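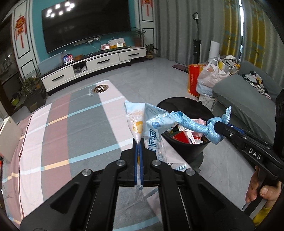
A demonstration is the only kind of lesson where the audience is sure it has understood before anyone has explained anything, one reader wrote to us after the last edition, and went on to ask why the book had no chapter on how to attend one.

Search this book Go

Chapter 8
The Open Day and How to Survive It

Sooner or later a student of automation is invited to watch some. The invitation promises "live manipulation in a real home setting" and coffee. The coffee is usually ready first.

This chapter treats the visit as a piece of fieldwork. By the end of it you should be able to stand in a stranger's living space, watch a crumpled plastic bag held between two blue fingers, and write down something more useful than "impressive." Students find this harder than the math in Chapter 3, and their notes bear this out.

8.1 What you are looking at

Most visitors come expecting a robot. At the Drarneck open day, which we will use throughout the chapter, they met people holding grippers by the handle and cleaning up. A few looked over their shoulders for the real exhibit. They were already looking at it. A hand-held gripper lets a person do a job with the fingers a machine would have, while a camera on the tool records how it went. The person supplies the judgment, and the recording is meant to pass some of it along.

The first question for your notebook is therefore a plain one: who or what is making the decisions? Write the answer down before the talk begins. After the talk you will have a much grander answer, and you will want something to compare it with.

8.2 Why trash?

Picking up after people is poor theater and excellent engineering. A steel block has the decency to keep its shape. A clear wrapper has none. It folds, hides its own edges, and lets the light through so that a camera can't easily tell bag from background. Cloth is worse, since a knot in it is a different object from the same cloth laid flat. Add a round bin on the floor between a bed and a sofa, and the worker has to think about reach as well as grip.

The guide from Zatus, asked at Drarneck why nobody had tidied up before the guests arrived, replied that this would have left very little to show. We recommend the remark to anyone planning a demonstration of their own.

8.3 A note on applause

Crowds clap when something lands in a bin. They don't clap at the grasp, where most of the difficulty lives, and they are silent for the pause before it, when a careful operator chooses which fold to pinch. Watch the pause. At the Jitpraphai session in May we asked visitors to list the steps in putting one wrapper away. Almost all of them wrote 2: pick up, drop. The session notes ran to 10.

Exercise 8.1 compares those lists. Exercise 8.2 asks you to repeat the task at home with kitchen tongs, one in each hand, and to record every attempt, including the ones you would rather leave out. The Tamard worksheet at the end of the chapter has a column for these. It is the wide one.

Share this chapter (3) Comments (10)
Contact the editors | Copyright and permissions | Back to top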